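Sivness wants to switch off its 3G layer without losing the lift alarms

Sivness will start turning off its 3G network in the northern counties this month, and the person responsible for the sequence is Dörte Kasten, head of radio planning. The carrier has kept quiet about the details. Kasten agreed to go through them with us at the company's planning office, where she was joined for part of the conversation by Troels Toft, who runs the team that looks after machine connections.

The basic plan is simple enough. Sivness holds one block of low-band spectrum that is still split between 3G and 4G. Once the 3G carrier is gone, the whole block goes to 4G, and coverage indoors and along rural roads should improve without a single new mast.

"A 3G carrier needs 5 MHz whether one phone is using it or a hundred are," Kasten says. "We have sites where the 3G carrier is up all night for a handful of devices. On 4G the same slice would carry several times the traffic in the busy hour. From a planning point of view the decision was easy. The order of work was the hard part."

That order has been changed twice. The first version went by region, from north to south. It was dropped when planners saw that neighboring sites on either side of a region border would interfere with each other for weeks, with one still sending 3G in the block and the other already sending 4G. The second version used clusters of sites separated by hills or open water, which worked on paper but left the field crews driving long distances between jobs.

The version now in use goes back to regions, with a buffer. Sites in the buffer run 4G in the freed block at reduced power until the region next door has caught up.

"You give up a little speed in the buffer," Kasten says. "Customers there already have 4G in another band, so most of them will not see a difference. We looked at the numbers for two months before I was willing to sign it."

Each region is switched in a single night. The 3G cells are first barred to new connections, then left running until the remaining calls have ended, then locked. The retuned 4G carrier comes up on the same radio unit, which in most cases only needs a software change. The exception is a group of 300 older sites where the radio cannot carry a wider 4G channel at all. Those are getting new units from Rieger, and they will be done last.

Kasten is plain about why those sites are late. "The hardware was ordered on time. It did not come on time. We could have switched off 3G there anyway and left the block dark, but that would take away a service and give nothing back. I was not going to do that to save a line in a schedule."

Voice is the part that customers ask about most. A phone that can use 4G for data cannot always use it for calls, and when it can't, it drops down to 3G or 2G to place one. Sivness will keep its 2G network for now, so such phones will still ring. They will lose their data connection during the call, and call setup will take longer.

"Seven seconds is what we measure on the slow ones," Kasten says. "People think the call has failed and hang up. So we have sent messages to everyone with a handset on that list, and the message names the model. A general notice does not get read."

She would not say how many customers are on the list. She did say that it includes some fairly recent phones that have the right chipset but were sold by other carriers and never got the settings file for Sivness. A fix for those depends on the phone makers. Two have delivered it and one has declined.

Machine connections are Toft's problem, and he describes them as the real deadline. Lift alarms, parking meters, farm pumps and payment terminals were all sold with 3G modules over the past decade, often with a promise from the installer that the module would outlast the equipment.

"We see a SIM card and a module type," Toft says. "We do not see that it is in a lift. The building owner knows it is in a lift but does not know there is a module. The installer knew both, and in a lot of cases the installer has gone out of business."

His team has sorted the connections by traffic pattern. A device that sends a few bytes at the same minute every night is probably a meter. One that stays silent for weeks and then opens a voice call is probably an alarm. Anything in the second group is being followed up by phone before its region is touched, and a region can be held back if too many of those calls go unanswered. One has been held back so far.

The largest single block of modules was made by Brultetti. They can fall back to 2G, but many were shipped with that option turned off to save power. It can be turned on over the air, provided the device wakes up long enough to take the command.

"We send it, we wait for the nightly report, we send it again," Toft says. "On average it takes five tries. That is slow, but it is a lot cheaper than a van."

Sivness is using a tool called Nukex to keep track of which devices have moved. It compares the list of active 3G sessions against the list from the previous night and flags anything that has disappeared without showing up on another network. Toft says it was written in-house for a different purpose, finding roaming faults, and that the reporting side is still rough.

We asked whether the company had thought about keeping a thin 3G layer for a year or two, as some carriers have done with older systems. Kasten said it was studied and rejected. The core network equipment behind 3G is out of support, spare parts are being taken from sites already closed, and the engineers who know it best are close to retirement. A thin layer would need nearly all of the same core.

"The radio part is cheap to keep," she says. "Everything behind it is not. And the longer it stays, the more new devices get attached to it. We were still activating 3G-only modules last spring. I found that out from a report, and it was not a good afternoon."

Sales of new 3G-only connections have since been blocked. Existing business customers can swap modules under their current contract, with Sivness paying for the SIM and the customer paying for the hardware and the visit.

The 2G network has no end date. Kasten expects it to outlive 3G by several years, mainly on account of the same meters and alarms, and says its slice of spectrum is narrow enough that the pressure to free it is low. The first region goes over at night, in the middle of the week, with crews on standby at the larger sites until morning. 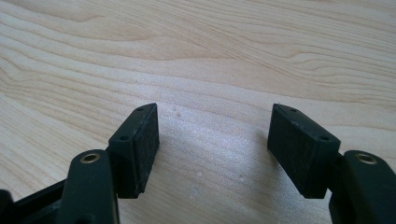
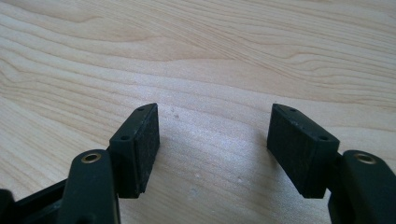 Page last changed: July 2022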